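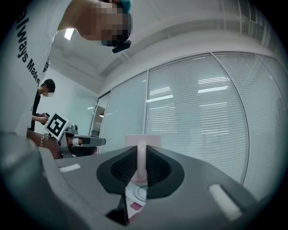

Veronika Tanner

Home Docs Data Rules Contact

# Grevent gripper set

3,000 clips, 12 tasks. Rules for anyone adding more:

- Keep marker blocks flat and clean.
- Wipe the finger pads before each session.

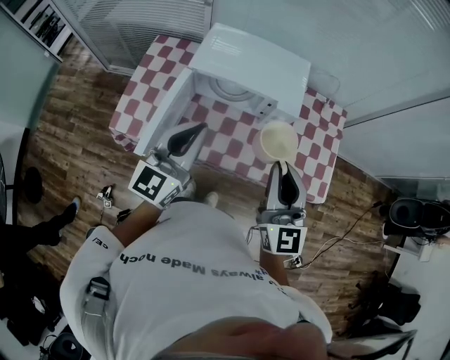 - Start with the hands still and both markers in view.
- Blur faces before upload. 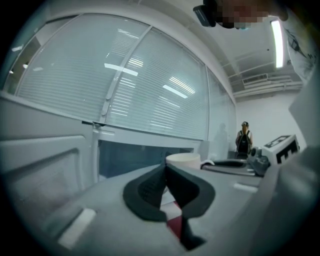 Loose items go in the notes field. List anything left near the work area, even a plain white cup like the one by the glass, under "extras". Clip 108 has no notes yet.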